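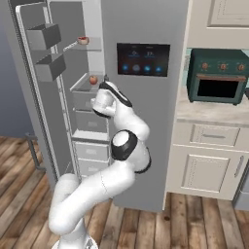
Notes for the good practice session, 29 Jun 2022. Twenty minutes plus questions. Slide numbers in brackets.

**[1] Start**

Say who I am and that I look after the household task rules at Flellport. Thank Siv Söderlund for the invitation. Skip the company history.

Today is about how we write and check rules for kitchen tasks in simulation. The fridge task is the running case, so keep going back to it.

**[2] Why we wrote rules at all**

- Two teams reported results on the same fridge task last year and we could not compare them.
- One team counted a run as good when the gripper touched the item. The other wanted it lifted and clear of the shelf.
- Both were reasonable. Neither had it in writing.

Pause here. People usually have their own version of this story. Take one from the room if there is time.

**[3] Rule one: write the end state first**

The end state goes in the task file before anybody runs anything. For the apple: held by the gripper, fully outside the fridge, nothing else on the shelves moved more than the allowed distance. Read the sentence out loud from the slide.

Janka Štěpánek will ask about the door. Our rule says the door position at the end must be stated, open or closed. "Don't care" is allowed but has to be written down.

**[4] Rule two: contact limits**

- Glass shelves, door bins and drawers each get their own limit.
- Going over a limit ends the run. It is logged as a failure even if the item comes out.
- Gasket contact is logged but does not end the run. We argued over this in May and may change it.

**[5] Rule three: report every run**

Show the table. 274 runs in the set, 221 met the end state, 199 met it with no contact warnings. Give both figures. The gap of 22 is what most people want to hear about, and it was missing from our first report.

Do not say "success rate" without saying which one.

**[6] Rule four: fix the layouts before tuning**

The Skallutik set has 1065 kitchen layouts. Keisha Hutchins holds back a part of it and the people tuning the controller don't get to see it. Layouts differ in door swing, shelf height and what is next to the fridge. If a layout is broken, it is removed for every team on the same day and the version number goes up.

**[7] What simulation does not cover**

Be clear on this slide. These are rules for simulated runs. Passing them says nothing about being safe near people. A real arm in a real kitchen needs its own risk assessment, a reachable stop button and someone trained on it. Marcus Delacroix covers that after the break, so don't go into detail.

**[8] Asks**

- Send comments on the draft to Heloísa Furtado.
- If you use your own contact limits, send us the values and how you picked them.
- We need one more team to try the drawer tasks.

If short on time, drop slide 6 and go straight to 7. Spare slide on log format is number 11.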